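Subject: Re: [humanoid-procurement] Hands: buy now or defer to second year?
List: humanoid-procurement
Sent: April, 16:40

On the hands question, the earlier message said:

> We have budget approval for 2 units from Fernow. The quote
> lists the five-finger hands as a separate line. Clukavholm
> would rather take the arms with plain end caps this year and
> add hands once the walking work is finished. Is there any
> technical reason not to split the order? Also, does anyone
> have a real figure for spares?

There is a reason, and it is mass at the wrist. We split our order at Sorville and regretted it. The balance controller was tuned with end caps fitted. When the hands arrived, the arm model had to be redone, the joint limits rechecked and the walking tests repeated. That took longer than the original tuning. If you do split, ask the supplier for dummy weights matched to the hands and fit them from the first day.

On spares, our log shows 1,089 powered hours across both robots. Finger tendons were the main cost, followed by wrist covers. I would hold 2 complete hands in stock, one left and one right, and send the damaged ones back for repair. Ordering single fingers looks cheaper on the quote, but each swap needs a recalibration and our technician time is charged to the same budget.

Lead time for a hand was 92 days from order to goods-in. Put that in the plan as a fixed item. The service contract does not shorten it.

> Would simulation cover the first phase if the hands come late?

Partly. Ortuño, our simulation package, runs the full model with hands, so reach, self-collision and camera placement can all be settled before delivery. Contact forces on the fingers are another matter and I would not base a purchase on them.

The view we use for checking arm clearance over the legs is below. Both hands are held inward with the floor showing between them.
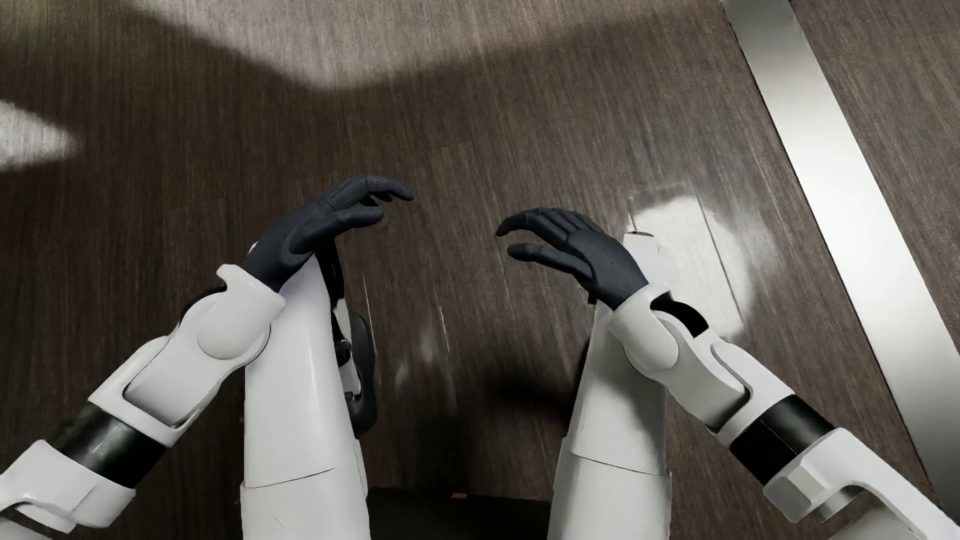
Source: Sorville simulation group, rendered in Ortuño

With end caps in the model, the same check tells you very little about the thumbs, and the thumbs are what we hit first on the real machine. Run it with the hands on, whatever you decide to buy.

For the budget sheet I would enter the following:

Robots with hands, one order
Spare hands, left and right
Wrist covers, as consumables
Technician time for recalibration
Simulation licence, first year

Leave the gantry out of the robot line. Ours was bought as building equipment and went through a different approval route – worth asking your finance office early, as the forms are not the same.

I can send the spares log as a spreadsheet if it helps. The part numbers are Fernow's own, so they should match your quote.

--
Sorville robotics workshop
To leave this list, send a blank message with "unsubscribe" in the subject line.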